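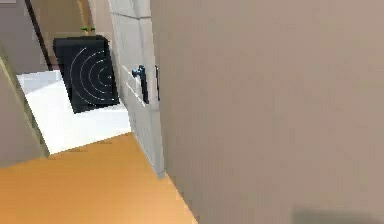

Fig. 1. Simulated onboard view, tilted, with the door and its handle on the left and the taupe surface filling the right side.

Okay, door failures. This is the run I promised to go over, and it's my favorite bad one from the Flornon set. The job was simple: drive through the doorway, stop on the white floor. The robot never got there. Our log has it stuck at step 142, and it kept sending "forward" until the episode timed out at 1,000.

So what went wrong? Two things, I think. The planner treated the robot as a point, so the path passed way too close to the door. Then the wheel odometry kept counting while the base was pinned — the robot believed it was moving! Beverley Catterall spotted that one when she plotted commanded speed against true position.

Look at how much of the view is one plain surface. There's very little there for visual tracking to grab onto, so the camera couldn't rescue the estimate either.

For your lab: add a stall check. If the true pose hasn't changed in 20 steps, cut the drive command and back up. Please don't just raise the motor limit (two groups did that in September, and on real hardware that's how fingers get hurt).

Bring your plots on Thursday. Reading is chapter 18, the part on contact.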